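Projects > Social Studies > Relationships and Dating

Filed under: Student Work, Love & Relationships

Do Couples Quizzes Predict Anything?

Project report by Huguette Caron and Byung-chul Chae

Magazines and apps love to tell people whether their relationship will last. We picked one quiz, the Vidow Compatibility Check, and tried to find out if the score means much. Neither of us expected it to.

What we did

We asked 127 students at Plorkisthorpe College who were dating someone to take the quiz in November. Each person got a score out of 500. They also rated how happy they were with their partner, from 1 to 20. Later we wrote to everyone again and asked if they were still together.

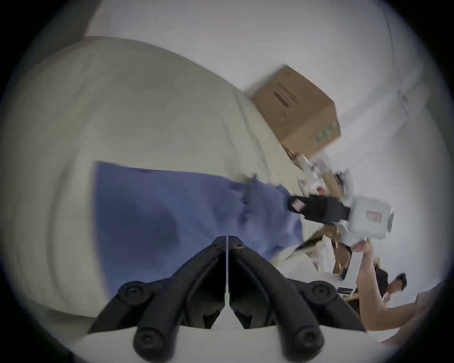 The quiz has 14 questions, and several are hard to take seriously. One asks which season your partner "is." Another asks who apologizes first, which at least has something to do with how two people get along. The website says the scoring was "built by experts" but gives no names. We wrote to ask and got a coupon back.

What we found

People with high scores did say they were happier. That sounds good for Vidow until you look at the questions, because four of them simply ask if you are happy. Take those out and the link mostly goes away. As for breakups, the couples who split had scores all over the place – one pair was near the very top.

Seon-mi Cho, who read our draft, thought we were too harsh and that the quiz gets couples talking. Maybe. So does a long bus ride.

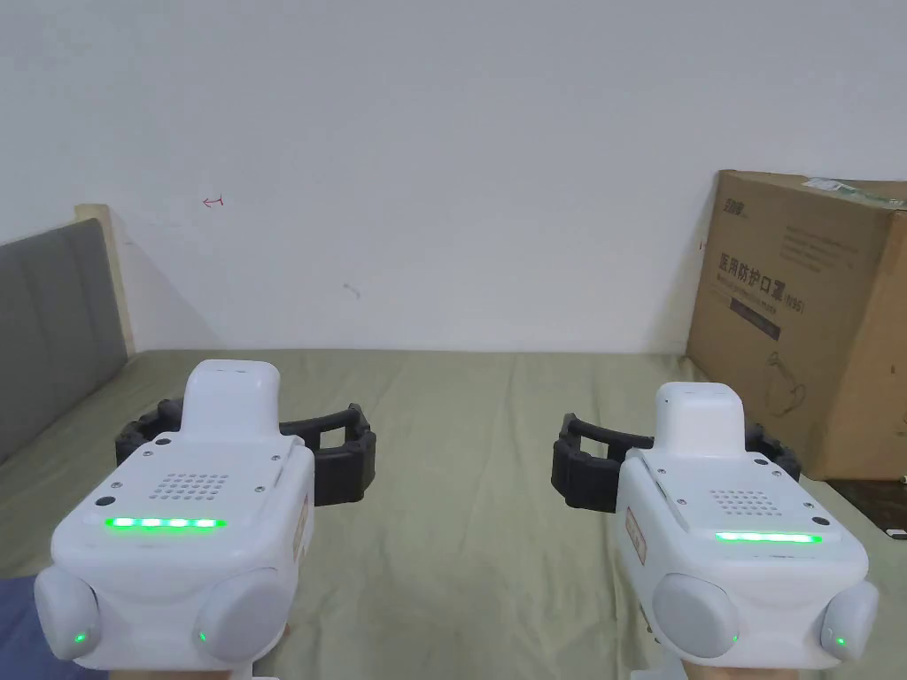

Problems with our own study

Our sample was whoever said yes, so people in bad relationships may have stayed away. Only one partner in each couple took the quiz. We also lost some people before the second round, and we suspect a few of them had broken up and didn't want to say so. Ntombi Mthembu helped us check the spreadsheet and found two scores typed in wrong, both now fixed.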